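阅读时间 8 分钟

取件,和一面货架

先说结论:下午五点以后别去拿快递。真的别去。我这周去了两趟,第一趟人挤人,第二趟学乖了,吃完午饭就溜下楼。

写得急,有错字别骂我。一会儿还要下去拿一箱猫砂,那箱最沉,留到最后。

事情是这样的。九月嘛,换季,又刚搬完家,旧的东西扔了一堆,新的东西就一样一样往回买。买的时候不觉得,手机上点一点而已。等到取件短信一条接一条进来,才发现自己干了什么。翻了一下订单,这个月已经 41 单了。41。我一个人住。也不是每单都是正经东西,有一单是单买的四个桌脚垫,有一单是补寄的螺丝,因为第一次发的规格不对,拧不进去。

小区的代收点在北门旁边,以前是个打印店,招牌上的字还能看出印子。店里面窄,进门左手是寄件的台子,往里才是货架,一排一排白色的铁架子。自助的,自己看码自己找,找到了去门口扫一下就能走。听着简单对吧。

我以前住的地方是柜子,输个码门弹开,东西就在里面,傻子都会。货架不一样。货架要找。取件码前面是架子号,后面是层,再后面是一串数,但是层和层之间没有特别明显的牌子,有的地方就拿记号笔在隔板边上画一道线,左边归左边,右边归右边。画线这个我一开始没看懂,以为是谁不小心蹭上去的,在那儿来回找了好久。后来旁边一个大姐嫌我挡路,给我指了一下,说看线。哦。

看线。懂了。

懂了之后就快多了。现在我的办法是这样:先在门口把短信按架子号排个顺序,抄在手背上或者备忘录里,然后从最里面那排往外走,一趟走完不回头。小件先不拿,先看大件在哪,心里有个数,不然手上抱了一堆小的再碰到一个大的,全得放下重来。我第一趟就是这么干的,抱着三个小包裹去够上层的纸箱,结果小的掉了一地,有一个还滑到架子底下,趴下去捞出来一手灰。

还有就是看面单。面单这东西,字小得要命,条形码占了大半,真正要看的就那一行编号,偏偏每家印的位置还不太一样,有的在上头,有的在中间又印一遍大的。有的还贴了小白条,手写的,写得潦草,我一般不看那个,看不懂。认编号就行。别认盒子的样子,全是牛皮纸色,长得都一个样。我就认错过,回家拆开一看是一瓶洗洁精,还得送回去,好在没拆到里面那层。后来我每次都拿起来对一遍,哪怕再赶。

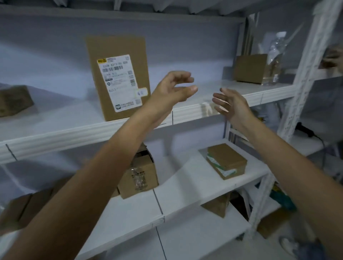
两张都是在白色铁货架前面,纸盒上贴着面单。

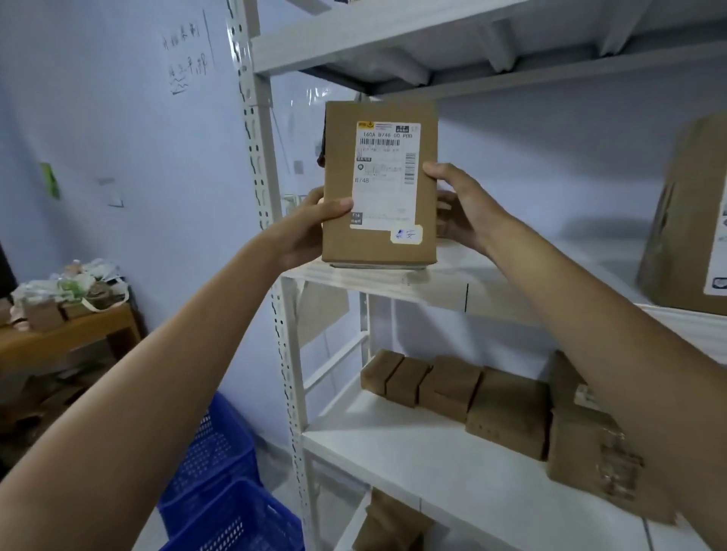 对完编号再走,这一步省不得。我那天一共要拿 3 件,前两件顺得不行,最后一件死活找不到。短信说在,架子上就是没有。上下层都翻了,背面也看了。问门口的小哥,他头都没抬,说再看看大件后面。结果真的塞在一个大箱子后面,小小一个,面单还冲里。谁放的啊。

那个小小一个的就是我等了最久的 Nilleo 的挂钩。等了九天。挂钩!九天!卖家说缺货补货,补了再发,我差点退了。幸亏没退,装上以后是真好用,免打孔的,贴在玄关柜子侧面,挂钥匙和帆布袋。现在唯一的问题是只买了一包,还想再买一包。对,第 42 单预定。不,忍住。

顺便把这个月到的东西讲一下,有几个人留言问搬家后都买了啥,一起回了。

Mesitz 的收纳箱,买了俩,放衣柜最底下。盖子有点紧,第一次开差点把指甲掰了,用了几天松了一点。放冬天的毛衣正好。容量说是 32 升,我觉得装不满的话会往下塌,最好塞满。颜色是米白,比图上黄一点点,能接受。

Stinen 的沥水架,这个要吐槽。说明书上写五分钟装好,我装了快一个小时,有两根杆长得几乎一样,其实差了一点点,装反了最后一步怎么都卡不进去。拆了重来。装好倒是稳的,碗放上去不晃。如果你也买了,先把杆子全摆地上比一比长短再动手。

Vachon 的台灯还没拆。箱子就在门口靠着,每次经过踢一脚,踢了好几天了。今晚拆,立个 flag。

还有一堆零碎,垃圾袋、粘毛器替换芯、一包干燥剂(干燥剂买错了,买成放米缸里那种了,也行吧)。加起来这个月光这些零碎就花了 200 多,不算不知道,算完不想算了。

说回取件。除了时间,还有一个就是带什么去。我试过几种:

帆布袋,装小件可以,方盒子塞进去角会顶出来,走路磕腿。

小推车,我有一个折叠的,买菜那种,两个轮子。推进店里过道太窄,转不了弯,只能停门口,人进去拿,拿了再出来放,来回好几趟。但是往家走的时候舒服,尤其有箱装水的时候。

空手。最傻的,但是我最常干的。因为总觉得“就一个小东西”。

现在固定是大号帆布袋加推车,推车停门口,袋子带进去,拿满一袋出来倒车里。还有剪刀或者小刀也可以带一个,有的盒子大得离谱,里面就一点点东西,门口拆了纸箱直接折平放到旁边,楼上就不用堆纸壳了。我家阳台现在堆的纸壳已经快到窗台了,一直想着攒多点再下楼一起处理,攒着攒着就成了一面墙。猫很喜欢。猫现在睡在一个 Mesitz 的箱子外包装里面,新买的猫窝一次没进去过。

说到纸壳,撕面单这件事我妈念叨了我好几年,说上面有地址有电话,不能直接扔。以前我都是硬撕,撕得一条一条的,剩下半个名字在上面。现在学会了,吹风机热风吹一会儿,边角翘起来再揭,整张下来。或者懒的话就拿黑笔乱涂,涂到看不清为止。涂之前记得先确认东西没问题,要退货的别涂!我涂过一个要退的,跟客服解释了半天。

再说一个小事。代收点的东西放久了会打电话来催,语气不太好,我能理解,地方就那么大,都不来拿货架就满了。所以我现在尽量当天去,实在不行第二天中午。攒着一起拿看着省事,其实一次抱不下,还是得跑两趟,没省。也试过让他们送上门,备注写了,有时候送有时候不送,看运气吧。

哦还有,下雨天。下雨天店里地上全是脚印,纸箱别往地上放,底会软。我上次图省事放了一下,就接个电话的功夫,拎起来底下湿了一块,里面是书。书没事,包了塑料膜,吓我一跳。

接下来打算,嗯,少买。说过很多次了。购物车里现在还躺着一个鞋架、一块浴室地垫和两盒灯泡。鞋架是真的需要,门口的鞋已经摆到走道上了,每天晚上回来都踩到。地垫可以缓缓。灯泡,厨房那个一闪一闪的,做饭像在迪厅,也得买。那还是三单起步。

衣柜那边的收拾还没弄完,毛衣是放进去了,夏天的裙子还挂着,再热两天就不想收,再冷两天就来不急收,每年都这样。等弄完单独写一篇,会把抽屉怎么分也写进去,上次答应过的,没忘。

台灯拆了的话也会写。

行了,猫砂那边又来短信催了,下楼。推车轮子有一个最近老是响,回来得上点油,不知道家里还有没有,没有的话又是一单。

联系我:请在留言板留言 | 版权所有,转载请先打招呼 | 返回顶部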